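도톰한 분홍 플러시 작업 깔개, 골무네 손뜨개방

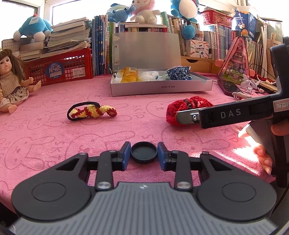 손뜨개를 오래 하신 분들은 아시겠지만, 바늘이나 실만큼 손이 자주 닿는 것이 바로 책상 위에 깔아 둔 천이에요. 저희도 처음 몇 해는 맨 책상에서 떴는데, 단추 하나 내려놓을 때마다 또르르 굴러가고 겨울이면 팔꿈치가 시려서 영 앉아 있기가 싫더라고요. 그래서 이것저것 깔아 보다가 결국 정착한 것이 이 분홍색 플러시 깔개랍니다. 바탕색보다 진한 선으로 토끼 무늬가 그려져 있고 글자도 들어가 있어서, 아무것도 올려놓지 않아도 책상이 환해 보여요.

이 깔개는 원래 무릎담요로 나온 원단을 책상용으로 다시 재단해서 만들고 있어요. 재단과 가장자리 마감은 폴브리지 공방의 임케 라트옌 씨가 맡아 주시는데, 박음질을 두 번 돌려 주셔서 세탁기에 여러 번 돌려도 올이 잘 풀리지 않습니다(저희 집 것은 벌써 세 번째 겨울을 났어요!). 털이 짧은 편이라 코바늘이 걸리는 일도 드물고, 돗바늘을 잠깐 꽂아 두기에도 괜찮아요.

어떤 작업에 어울리나요

손뜨개 소품, 인형 옷 갈아입히기, 머리끈이나 머리 장식 만들기처럼 작은 것들을 잔뜩 늘어놓고 하는 일에 제일 좋습니다. 코바늘로 뜬 꽈배기 모양 장식은 매끈한 책상에서는 자꾸 돌아가 버리는데, 플러시 위에서는 얌전히 누워 있어서 검은 고무 머리끈을 대 보며 자리를 잡기가 한결 편해요. 빨강이나 노랑처럼 진한 색 실도 분홍 바탕에서 또렷하게 보이고요. 다만 분홍 실로 뜨실 때는 코가 잘 안 보일 수 있으니, 그럴 땐 흰 종이를 한 장 받쳐 보세요.

얕은 상자를 하나 곁에 두고 쓰시는 것도 권해 드려요. 저희는 뚜껑 달린 흰색 납작 상자를 뚜껑만 뒤로 세워 두고, 그 안에 비닐로 싼 재료와 꽃무늬 천 같은 것을 넣어 놓고 씁니다. 깊은 바구니는 밑에 깔린 것을 찾느라 매번 다 뒤집게 되는데, 얕은 상자는 한눈에 보여서 좋아요. 상자는 깔개에 포함되어 있지 않으니 집에 있는 과자 상자나 반찬통 뚜껑을 쓰셔도 충분합니다.

제품 안내

품명: 고크톤 플러시 작업 깔개
색상: 분홍(토끼 무늬)
구성: 깔개 1장, 보관용 끈 1개
제조: 폴브리지 공방
세탁: 30도 이하 미지근한 물, 중성세제, 세탁망 사용
건조: 그늘에 뉘어서 건조, 건조기 사용 금지

원단을 자르는 위치에 따라 토끼와 글자가 놓이는 자리가 한 장 한 장 다릅니다. 토끼 얼굴이 가운데 오는 것으로 골라 달라고 적어 주시는 분들이 꽤 계시는데, 재고가 있으면 최대한 맞춰 보내 드릴게요. 없을 때는 먼저 연락을 드리고 여쭤봅니다.

손질과 보관

처음 받으시면 잔털이 조금 묻어날 수 있어요. 쓰시기 전에 밖에서 한 번 탁탁 털고, 단독으로 한 번 빨아 주세요. 실밥은 테이프보다 마른 고무장갑으로 한쪽 방향으로 쓸어 모으는 쪽이 훨씬 잘 떨어집니다. 글루건을 쓰실 때는 꼭 깔개를 걷거나 위에 실리콘 판을 놓아 주세요. 털에 글루가 한번 엉기면 가위로 잘라 내는 수밖에 없어요. 창가에 두고 쓰시는 분들은 볕이 오래 드는 쪽부터 색이 옅어질 수 있으니 가끔 방향을 돌려 깔아 주시고, 안 쓰실 때는 접는 대신 둘둘 말아서 끈으로 묶어 두시면 접힌 자국이 남지 않습니다.

써 보신 분들 이야기

"딸아이랑 같이 인형 소품을 뜨는데, 아이가 깔개를 더 좋아해서 자꾸 덮고 자려고 해요. 한 장 더 주문합니다." 두앙자이 노이판 님

"두께는 마음에 드는데 제 책상보다 조금 커서 앞쪽이 늘어집니다. 접어서 쓰고 있어요. 작은 크기도 나오면 좋겠습니다." 엘랑고 카르타 님

작은 크기는 여쭤보시는 분이 많아서 11월에 내보려고 준비하고 있어요. 주문과 문의는 상품 문의란에 남겨 주시면 되고, 여러 장이 필요한 공방이나 수업용 주문은 수량과 받으실 날짜를 함께 적어 주세요.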